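Small Things on the Table – a gallery by Chin-lung Chow

Welcome to my gallery page. I began this collection in January, when I moved to the apartment on Trindale Street and had more daylight at home than before. I like the ordinary things which we keep on a table or a shelf: lids, jars, cups, small boxes. Most people look at them only when they need to open them.

I have now 985 pictures on my disk and I hope to reach 1,000 before the summer. Only a few of them are good enough to be shown. I add new ones slowly, because I write the text for each one in my notebook first, and my English needs some time.

My favorite subject is the round top of a container. When the sun falls on a pale lid, the middle becomes almost pure white and the lower part turns a cold blue-gray. I wait for this light very often. In my kitchen it stays for 40 minutes in the morning, and then the building across the street takes it away.
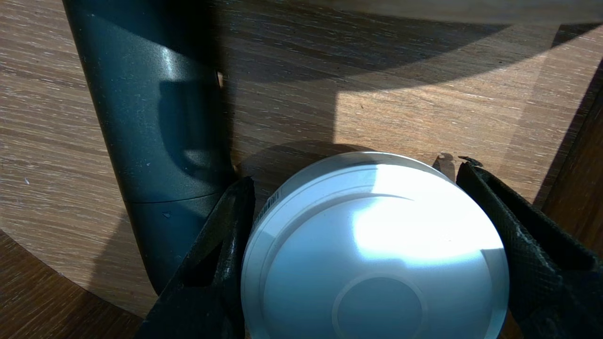 I also like the rims. Some lids have one step inside another, like a very low staircase, and each step has its own thin shadow. My old teacher at the Fleury evening class told us to draw such circles by hand before taking any picture. I still do it, although my circles look more like potatoes.

For the next part of the gallery I want to work with darker colors, mostly green and brown. My sister has promised me a box of old bottles from her cellar.

Prints can be ordered at the Beston copy shop – please ask for the matte paper. Questions about the pictures are welcome through the contact form.

Last change to this page: Monday, May 13, 2024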